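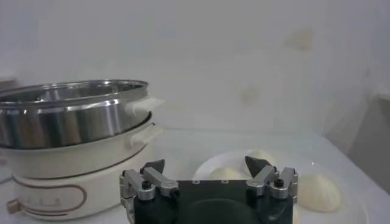
Oluwatosin Igwe

Notes for week six: steam, and why it cooks so well

Okay, picking up where we stopped, with the pot of water that refuses to get hotter than 212 degrees. A few of you asked me after class where the heat goes once the water is boiling, and I promised a proper answer, so let's do that first and get to pressure afterward.

Warming a gram of water from room temperature up to boiling takes 80 calories. Turning that same gram into steam takes another 540 (!), and the thermometer doesn't move one bit while it happens. We call this latent heat. I like to think of it as heat in a savings account: the steam carries it around, and the moment it touches something cooler it turns back into water and hands the whole lot over.

So a steamed bun gets its heat from droplets forming on its surface. Compare that with your oven at 400 degrees, where you can reach in for a second and be fine. Please don't try that over a steamer, I did in March and had a sore thumb for my trouble.

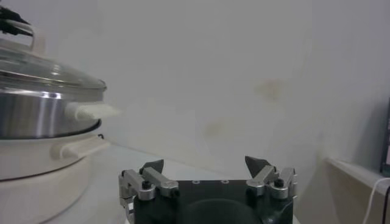 Electric pot with a domed glass lid.

Now, lids. Keep one on and most of the steam stays near the food or drips back down. Take it off and the water leaves for good, with all that latent heat. My old Fitholm pot at home has a lid that never sat right, and I'm forever topping it up.

Pressure next. Push down on boiling water and it has to get hotter before it can boil, and that's your pressure cooker. Go up a mountain and you get the reverse, so beans take ages. Read pages 152 to 160 in the Skurlow book for the graph, and skip the box on engines (we'll come back to it).

For next time, problems 3, 5 and 18. On number 5 keep your units in calories the whole way through, and show me the step where the temperature stays flat. Bring your graph paper too, I've run out!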